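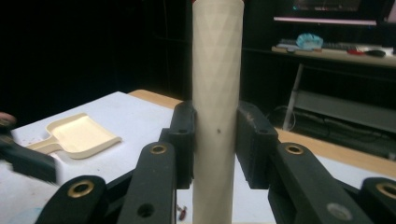

**Freitag, nachmittags – Greifregelung und Handkamera-Pipeline**

Endlich läuft der neue Kraftregler auf beiden Greifern gleichzeitig! Bisher hing der linke immer einen Zyklus hinterher, weil Elley die Sollwerte nacheinander verschickt hat. Jetzt gehen beide in einem Paket raus und werden mit demselben Zeitstempel quittiert. Im Plot liegen die zwei Kurven so sauber übereinander, dass ich erst dachte, ich hätte zweimal denselben Kanal geladen.

Zur Wahrnehmung: Der cremefarbene Zylinder mit dem Dreiecks- und Rautenmuster bleibt mein Lieblingsobjekt. Oben facettiert, unten glatter, dazu leicht verjüngt – da fallen alle Schwächen der Posenschätzung auf einmal auf. Visine findet die Längsachse inzwischen zuverlässig. Die Drehung um diese Achse springt aber weiter, vermutlich weil das Muster sich wiederholt und mehrere Lösungen fast gleich gut passen. Fürs Greifen ist das egal, deshalb habe ich den Drehwinkel im Planer vorerst freigegeben. Ergebnis: deutlich weniger abgebrochene Planungen, und das Handgelenk macht keine wilden Umwege mehr. Toll!

Schwieriger ist die Kehrschaufel. Creme auf bläulich weißer Auflage, runde Kanten, kaum Kontrast. Die Segmentierung schneidet gern den Stiel ab, besonders wenn ein Greiferfinger davor liegt. Zwei Sachen ausprobiert:

- Greifermaske aus der Kinematik statt aus dem Netz. Viel stabiler, kostet praktisch nichts, bleibt drin.
- Zeitliche Glättung der Objektmaske. Schön, solange sich wenig bewegt. Bei Bewegungsunschärfe zieht die Maske nach, also wieder raus.

Die Flecken und Krümel auf der Auflage hält Visine teilweise für Objekte. Mindestfläche auf 3.000 Pixel gesetzt, seitdem ist Ruhe. Achtung: Der Wert gilt für die volle Auflösung, beim Herunterskalieren muss er mit runter. Steht jetzt als Kommentar in der Config.

Latenz von der Kamera bis zum Reglereingang: fast 60 ms. Das meiste davon steckt im Dekodieren, der Regler selbst taucht im Profil kaum auf. Skorkport kann die Bilder laut Doku auch ohne Umkopieren durchreichen, das will ich unbedingt testen.

Offen:

- [ ] Freigegebenen Drehwinkel im Log mitschreiben, sonst versteht man die Trajektorien später nicht
- [ ] Kontakterkennung an der schrägen Fingerfläche neu abstimmen, Schwelle wirkt zu träge
- [ ] Desjardins-Viewer: Masken beider Greifer in verschiedenen Farben
- [ ] Branch mit der Kinematikmaske aufräumen und mergen

Logs liegen im üblichen Ordner, Unterordner `paket_sync`. Wer die Kurven sehen will: erst den Zeitversatz im Viewer auf null stellen, der alte Wert ist dort noch gespeichert.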